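Lorton Hand Gripper: replacement finger pads and care kit

14 shares
6 comments

If you have had one of our hand-held grippers for any length of time, you will know that the pads are the bit that suffers. Everything else on the Lorton is there for the long haul, but the soft facing on the fingers does the gripping, the rubbing and the bumping into table edges, and sooner or later it wants changing. The kit on this page is what we send out for that job, and we have tried to put down all the things people ring up to ask, so do make yourself a cup of tea and read through before you order.

What you get

The kit (part number 2828) comes in a flat card box and holds a pair of pads cut to fit the standard Lorton finger, two strips of adhesive backing, a plastic scraper, a sachet of cleaning wipes and a folded sheet of instructions with proper drawings on it. The pads are matte black and slightly soft to the thumb. They are made for us by Durrani, who have supplied our facings from the start and put up very cheerfully with our fussing over thickness.

Price: £59 per kit, including postage in the UK.

Will it fit mine?

It fits the Lorton in both the short and the long handle versions, and the older Lastden model too, as long as the fingers are the straight block sort. If yours has the curved fingers, please don't order this one and trim it down! We have seen a few trimmed sets come back and they never sit square. Drop us a line and we will find you the right part.

When to change them

Have a look at the pads at the start of each day's work, and look hardest along the lower edges and at the corners. That is where the facing starts to lift, usually with a bit of fraying or a small flap that you can move with a fingernail. A little wrinkling along the top edge can be left for a while, though I would make a note of it and keep an eye on it. A loose strip is another matter. It can catch on whatever you are picking up, and it can wander into the view of the camera if you have one mounted, which is a nuisance when you come to go through your recordings.

Always change the pads as a pair, even if one of them looks perfectly respectable. An old pad facing a new one gives you an uneven squeeze, and small things like pen lids and cotton reels will twist as you lift them.

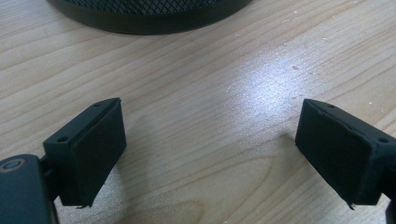

Fitting the new pads

Open the fingers as wide as they will go and rest the gripper on a table where you have decent light and room for your elbows. Lift the old facing from a corner and peel slowly towards the middle. If it leaves glue behind, use the plastic scraper and a good deal of patience, and please keep kitchen knives well away from it. Wipe the finger down, let it dry, then lay the new pad on from the top edge and press it down with your thumb for a slow minute. Do the other side the same way.

Leave the gripper open overnight if you can bear to. The adhesive is much happier for it, and most of the early peeling we hear about comes from pads that were put straight back to work. Next morning, close the fingers gently by hand and check that the pads meet flat all the way along before you pick anything up.

Fitting by us

If you would sooner not do it yourself, our bench at Melesix will fit them for you and check over the linkage and fasteners while the gripper is in. Tharushi Dissanayake looks after that side of things, and she is very happy to talk you through a doubtful pad over the telephone before you go to the trouble of posting anything. Grippers that reach her by 9th December will go back out before the holidays, and anything after that will be seen to in January.

Add a note with your order if you would like spare adhesive strips put in the box.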